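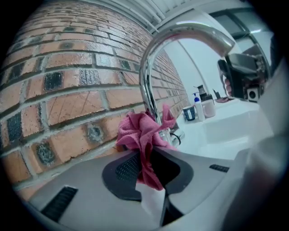
Rella is a hand-held gripper for recording household tasks, designed and built in a shared workshop in Keltport. A person holds it and works it by hand, while a wide-angle camera on the body records what the fingers do. The recordings are used to train a robot arm that carries the same fingers. The project was started by Yeshi Ayele and Csaba Szekeres, both members of the workshop, and its drawings are free to download.

Background

Ayele and Szekeres had built a small arm from a kit and wanted it to handle cleaning jobs in a kitchen. Moving the arm with a joystick proved slow, and a single wipe of a counter could take several minutes to record. In July they put the arm aside and began work on a tool that could be carried to the sink and used at close to normal speed. The name comes from the street where Szekeres was living at the time.

Design

The body is printed in two halves and joined with machine screws. Two fingers slide on a short rail and are closed by a trigger under the handle. A spring opens them again when the trigger is released. Each finger has a soft pad with a textured face, which can be pulled off and replaced without tools.

Early pads were cast from plain silicone with a smooth surface. They held mugs and bottles well but let go of thin fabric. Vinh Cù, who joined the project in its second month, pressed mesh into the mold before pouring, and the pattern was kept in all later versions. Cloth remains the hardest material for the tool, as a loose fold can hide the fingertips from the camera.

The camera has a fisheye lens and looks forward over the fingers. Its view takes in the object being held and a large part of the room behind it. Straight edges such as walls and counters bend strongly in the recordings. The software leaves this bend in place and is trained on the uncorrected picture.

The complete tool weighs 700 grams with its battery. An earlier version was heavier at the front and tired the wrist, so the battery was moved to the rear of the handle.

Recording

Most recordings are made in real kitchens. Tasks include wiping around a faucet, moving mugs, folding a dish towel and closing drawers. The operator starts and stops each take with a thumb button. Other people may go on using the room during a take.

The first set held 3,182 takes. Eoin Ní Mhurchú sorted them and removed 407, mainly for blur or for takes stopped too early. Notes on each task are kept in a plain text file next to the video.

Versions

The first version used a bicycle brake cable between the trigger and the fingers. The cable stretched and was replaced by a printed link in the second version. The third version, known as Henmont, has a wider body and a stiffer rail. Aoife Mulcahy redrew the parts so that they fit on a small home printer, and wrote the assembly guide. Parts from the second and third versions cannot be mixed, apart from the pads and the trigger spring.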